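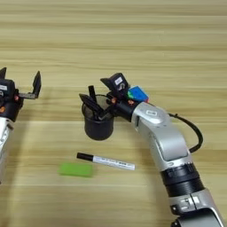 Keeping a Desk Clear: handout for week 3
Last updated: April
Reading time: 6 minutes

Bring this with you on Saturday, we will not have time to go through all of it aloud. Notes only. The full version is in the Nuvberg course folder, same headings.

1. What we mean by a desk

For this course a desk is any flat top you sit at to write, pay bills, draw, mark homework. Kitchen tables count if they do that job for part of the day. Bedside tables don't, they come up in week 5.

Two kinds of thing live on a desk. Things you use sitting down, and things that landed there. Most of the work is telling one from the other. Pens, a marker, a cup to stand them in: used sitting down. Post, a screwdriver, somebody's gloves: landed.

There is a third lot, small and awkward. Puzzles, a smooth stone, the thing you turn over in your hand while on the phone. Call these fidgets. A fidget is allowed. Choose the one you reach for and find the others a drawer.

2. Clearing, the short method

Start with the top bare or as near as you can get it. Everything off on to a tray or the floor. Don't sort while lifting. Sorting while lifting is how people end up reading old letters at ten at night.

Then wipe. Damp sponge, wrung out hard, along the grain if it is real wood. Dry cloth after. Don't leave the sponge lying on the wood when you stop for tea, it will leave a mark on an oiled top and sometimes on a varnished one. Dish or saucer for it.

Then put back, in this order:

- the pen cup
- what goes in the cup
- the thing you write on
- lamp, if there is one
- one fidget

Stop there and sit down. Try to do ten minutes of ordinary work. Whatever you get up to fetch goes on the desk. Whatever you don't fetch has no claim yet. Leave the tray where it is till the next day and see what you went looking in it for.

3. The pen cup

More on this than you'd expect, becuase most desks fail here.

A cup wants to be heavier than what is in it or it goes over when you pull a pen out. Mesh ones are light. They are fine with a few pens, poor with scissors and a long ruler. If yours tips, put less in it before you buy another. The mesh sort does let dust through, so turn it upside down over the bin now and again and tap it.

Too narrow and the pens stand straight and you can't get fingers round one. Too wide and they lean out over the edge and catch your sleeve. A mug is about right for most people. Jam jars work, labels soaked off.

In the exercise last term (the Montecinos desk, some of you did it) the owner had 382 pens and pencils in the house, counted by her for a bet. The cup took hardly any of them. The rest went through the scribble test: one line on scrap paper, if it doesn't write by the second stroke it goes. She kept 190. Still far too many for one desk but they're in a box in the hall cupboard now and she goes to the box when the cup runs short. That is the arrangement to copy. Stock in one place, working set in another, never topped up above the rim.

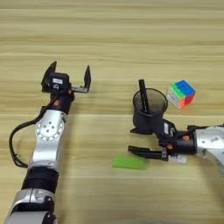 Should markers be kept in the same cup as ordinary pens?

Better to keep them apart, lying flat. A marker stored tip up for months can dry at the tip, and stored tip down it can flood the cap. In a shallow tray or the front of a drawer it stays even. If you use a marker every day it hardly matters, put it where your hand goes.

4. Where things sit

Three zones again, same as the kitchen week. Draw them in pencil on your own sketch.

Near: forearm's reach, elbows in. Paper, keyboard, whatever the job is. Nothing stored here at all. Empties out at the end of the day.

Middle: arm out but no leaning. Pen cup on your writing side, so you are not reaching across yourself with a wet line of ink under your cuff. Left handers swap. Drink goes on the other side from the cup, and behind the paper, never beside it.

Far: you have to lean. Lamp, fidget, the post if you insist on post. If a thing in the far zone gets used more than a couple of times a day move it in. If a thing in the middle gathers dust move it out.

Common mistake, everything pushed to the back against the wall in a row. Looks tidy, but you lean for all of it, and by midweek the whole row has crept forwards. A bare patch is not wasted space. It's where the work goes.

5. Moving things about without spilling

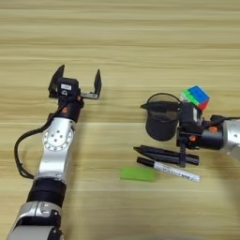
Resetting a desk in the evening should take less time than boiling the kettle, and the way to get there is to move containers whole. One lift, one place to put it down. Don't take the pens out to shift the pens. Clear the landing spot first, then lift. A cup with a flared rim like the black one here gives you something to hold it by, and if it has a bit of a lip on one side so much the better, but check the weight is low down before you trust the rim. Straight sided cups you take round the body. Full mugs of pens, two hands. Set it down flat and let go, don't slide it, sliding is what scratches the top and it is also how the tall pens end up over the side.

Same rule for trays and letter racks. If you can't lift it in one go it's too full or it is in the wrong room.

6. Buying things

Last, if at all. Live with the jam jar for a fortnight. People come in having already bought the Rititz drawer set and then have to find things to put in it. It is a decent set, the dividers move, but measure the inside of the drawer first and not the front. The Trukar tray is shallower and fits most kitchen drawers, which is handy if your desk is the kitchen table.

Don't buy a second pen cup. If you feel you need one go back to section 3.

For Saturday

Do the short method once, on your own desk or table. Make a rough sketch of the top before you start and another after, zones marked on the second. Stick figures fine. Bring both, plus up to 2 things from the tray that you can't decide about and we'll go round the room with them. Also bring your pen cup as it is, don't tidy it for us.

Next week: drawers. Read ahead if you have time, section on string and batteries can be skiped.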